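Do Ripening Bags Work? A Check on Three Household Claims about Fruit

Project report, second-year course in Food and Household Studies
Liv Myklebust
Supervisor: Finn Vogler

1. Background

Most people I know have firm opinions about how to store fruit, and very few of them can say where the opinions come from. My own came from my grandmother, who kept bananas on a hook and apples in the cellar and would not let the two share a bowl. The shops have since found ways of selling the same advice back to us. The Zuvari bag, which is the one I bought for this project, is a green pouch with a zip and a leaflet. The leaflet says that fruit "stays in its prime for longer". It doesn't say longer than what.

I wanted to look at three claims that turn up again and again in magazines and on packaging:

Claim A: bananas ripen faster if an apple is kept with them.
Claim B: bananas last longer if the stems are wrapped in cling film.
Claim C: bananas last longer in a special storage bag.

Claim A at least has a known mechanism behind it. Ripening fruit gives off ethylene, a gas that in turn sets off ripening in bananas and several other kinds of fruit. Whether one apple in an open bowl in a draughty kitchen gives off enough to matter is a different question, and the articles I read mostly skipped it. Claims B and C rest on the same idea turned round: keep the gas in, or soak it up, and the fruit slows down.

2. What I did

All the fruit came from the greengrocer in Rallness, bought on one morning from one delivery. I chose bananas with green tips and no brown marks. They went into five groups: alone in an open bowl, in an open bowl with an apple, in a closed paper bag with an apple, with stems wrapped, and in the Zuvari bag. Everything stood on the same shelf in the student kitchen at Udberg, away from the window and the radiator. I could not control what other people did in the kitchen, and somebody fried fish most evenings.

Each morning I scored the skin colour against a printed chart, from 1 (all green) to 6 (yellow with heavy brown spotting). I also pressed each banana lightly with a thumb and wrote down firm, giving or soft. The thumb test is poor. I kept it because it is what shoppers do, but my thumb was not the same on a cold morning as on a warm one, and I pressed harder when I expected the fruit to be soft. On the last day the bananas were peeled, tasted and checked for bruising.

The scoring was not blind. I knew which bag was which, and I had gone in with a low opinion of the green pouch. To limit this I asked Finn Vogler to score the photographs separately without labels. Our scores agreed on most days and differed by one step on the others. He was usually the kinder of us.

3. What happened

The closed paper bag with the apple was ahead from the second morning and stayed ahead. By the end of the week those bananas were spotted and soft and tasted very sweet. This is the one result I would be willing to repeat in front of strangers.

The open bowl with the apple was no different from the open bowl without it, as far as my chart could show. Perhaps a finer method would find something. If so, it would be a difference too small for anyone to notice over breakfast, and the advice is given to people having breakfast.

The wrapped stems gave a muddle. Some of the bananas in that group were slower than the bowl and some were quicker. I wrapped them while they were still joined in a bunch, though several articles say to part them first and wrap each one. I only found that out afterwards. It is possible I tested the wrong version of the claim – but then I would like to know why both versions are printed with the same confidence.

The bag was slower by one step on the colour chart for part of the week, then caught up. On the last day I could not tell its bananas from the bowl bananas by taste.
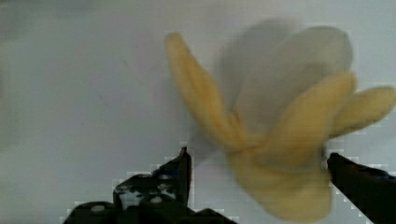
Finn Vogler wrote in the margin of my first draft that I was being unfair to the bag. A delay of one step is still a delay, he said, and a household that throws away fruit every week might be glad of even one more day. He also asked whether I would have called the same difference "promising" if it had come from my grandmother's hook.

I have thought about this and he has a point about the wording. I have changed "failed" to "caught up" in the section above. I have not changed my view. The leaflet promises more than a day, the bag costs more than several bunches of bananas, and one step on a printed colour chart is well within what two people disagree about when they look at the same fruit.

4. Reading around

The leaflet cites a test by a laboratory named Hinrichs. I wrote to the address on the leaflet to ask for the report and was sent a second copy of the leaflet. I don't take this as proof that the test was bad. I can only say that I have not seen it, and that neither has anyone who bought the bag in the same shop.

The magazine articles were worse in one way. Several used the same sentences about stem wrapping in the same order, so what looked like wide agreement may be one writer copied many times.

5. Weak points

The groups were small. There was one kitchen, one delivery and one season; I did the work in February, and a warm kitchen in summer could well give another answer. I did not measure ethylene or temperature. I used one apple variety and did not write down which, which annoys me now. Anyone repeating this should use more fruit, part the bananas before wrapping them, and have the scoring done throughout by someone who does not know the groups.

6. What I would say if asked

To hurry bananas along, shut them in a paper bag with an apple. For the other two claims I found nothing that would make me spend money or cling film. The remaining bananas went into two loaves, and the Zuvari bag is in the kitchen drawer at Udberg for anyone who wants to try it properly.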